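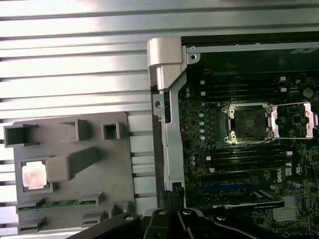
Netov cell

The Netov cell is a robotic assembly station used at the Unora computer refurbishing plant in Tisier. It installs processors and memory modules in used desktop workstations that are being rebuilt for resale. The station was designed by the equipment maker Rezaei and went into regular use on 10th June, after a trial that began in April. It replaced four of the plant's six hand-fitting benches. The remaining two benches handle cases that the cell cannot accept.

Background

Unora buys retired office computers in bulk, mostly from leasing companies. Machines are wiped, cleaned, tested and rebuilt to a small number of standard configurations. Until the cell was introduced, fitting was done by hand in two shifts. A fitter opened the case, removed the old parts, cleaned the socket, seated a replacement processor and added memory. Bent socket contacts were the most expensive fault at the plant, as they usually meant replacing the whole motherboard.

The work was also hard on the hands and neck. Fitters leaned over open cases for most of a shift, and pressing memory modules into place was the task most often named in reports of thumb and wrist pain. In the year before the trial, the plant logged 25 such reports.

Layout and operation

The station is built around a flat bed of parallel aluminum extrusion rails. An opened case lies on its side next to a gray plastic fixture tray, which has a square pocket for the processor and a molded slot for memory. The tray's position is fixed in the program, while the position of each motherboard is found by a camera at the robot's wrist.

Before a case reaches the robot, a fitter removes the side panel, takes out the old processor and swings the load plate clear of the socket. The robot then lifts the new processor from its pocket, checks its orientation and lowers it onto the contacts. Memory is picked up by its long edge and pushed down until the force reading shows that it is seated. Closing the load plate was part of the original plan but was dropped during the trial. It is now done by the fitter at the end of the cycle, together with the heatsink and cables.

If the force rises too early, the arm stops and backs off, and a light calls the fitter over. The fitter can clear the stop, finish the machine by hand or send it to inspection. Boards with graphics cards or cabling that block the gripper's approach are normally sent straight to the hand benches.

Output

The plant aimed for 400 machines a day from the cell. In its first months the average was 282, compared with 199 for the four benches it replaced. Most of the lost time came from tray loading and from cases with loose cables lying across the memory slots. A second set of trays was ordered so that one could be filled while the other was in use.

Effects on staff

No fitters were laid off when the cell was introduced, but three temporary contracts were not renewed. The permanent fitters were retrained as cell operators or moved to testing. Operators prepare cases, load trays, clear stops and carry out the final check. They are paid one grade above the former bench rate, a change that was agreed on before the trial ended.

Opinions among the staff have been mixed. Operators reported less strain in the hands, but several said that the day had become more broken up, with short waits between tasks that were too brief to use for anything else. Under the bench system, a fitter could work ahead and take a longer break. At the cell, the pace is set by the robot, and breaks have to be covered by a second operator. The plant later added a buffer shelf that holds several prepared cases, which gave operators more room to leave the station.

Training is a further point of dispute. New employees once learned the whole rebuild at a bench over roughly eight weeks. Operators hired since the change learn preparation and finishing first and may not seat a processor by hand for months. Senior fitters objected that this would leave too few people able to take difficult cases. Since then, every operator has spent one week in five at the hand benches.

Later changes

Rezaei supplied a revised gripper with narrower fingers for use between closely spaced memory slots. Unora has considered a second cell for removing old parts, but no order has been placed. Removal is less predictable than fitting, with old thermal paste often holding the processor to the heatsink, and it is still done entirely by hand.

See also

Computer refurbishing
Industrial robot
Machine tending
Repetitive strain injury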